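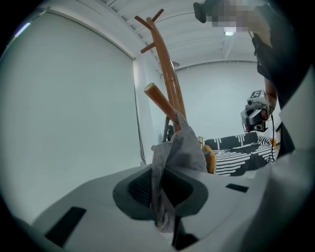
From: Soledad Kasprzak
To: hodus-users
Date: May 11, 2024
Subject: Re: [hodus-users] tag pose jumps when the other gripper swings into view

Vieira wrote:
> We see the relative pose between the two hand-held grippers
> flip by 16 degrees for a few frames and then flip back. Happens
> when the tag on the other gripper is off to the side. Is this
> the tag detector or the fisheye model? We are on the March
> build with the stock calibration file.

Both, I'm afraid. They take turns.

The flip is the old planar tag problem. A small square seen at a slant has two poses that fit its corners almost equally well, and the solver picks the better one by a margin you could lose in a coat pocket. Near the middle of the lens the right answer usually wins. Out toward the rim the corners are a little off, and the wrong answer starts winning too.

I've been going through our coat rack recordings for this. Two grippers, one tall wooden rack, a gray cloth. In the first still the tag is over on the right side of the view, and the ceiling beams and the edge of the blind show how much bending the lens model has to undo out there. The stock file does fine near the center and gets creative toward the edge.

What I'd try, in this order:

1. Calibrate again and put the board right out at the rim. Everyone waves it around in the middle and gets a lovely error figure. I have one on my own wall. It was 65 images of the middle.

2. Turn on keep_both_poses. The detector then hands both candidates to the tracker, which compares them with the IMU before it commits. Default is off, for reasons known only to whoever set the default (me).

3. Set max_reproj to 2 pixels. Above that, drop the tag and coast on odometry.

With all three on, our worst recording went from 78 flipped frames to 2. I have looked at those two frames for longer than I care to admit and would like them to remain a mystery.

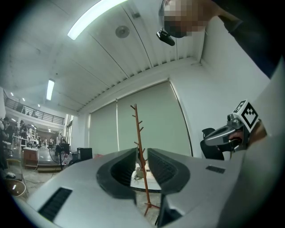 Filed under: Perception / Tags and calibration

One more trap, from a different moment with the same kind of rack. The gripper fingers sit in the middle of the view with the rack showing in the gap between them. If you let the visual odometry pick features on the fingers, it will conclude, with great confidence, that the camera is standing still. Mask the fingers and the housing. The Iraver mask tool still works if you ignore its warnings. Do one mask with the fingers open and one with them closed, and take the union.

Please also mask people. Someone leaning in makes excellent features right up until they straighten up.

If it still flips after that, send me a short clip and your calibration file. The actual file, please. Cisuvo once sent me a screenshot of theirs, and I typed it in.

Soledad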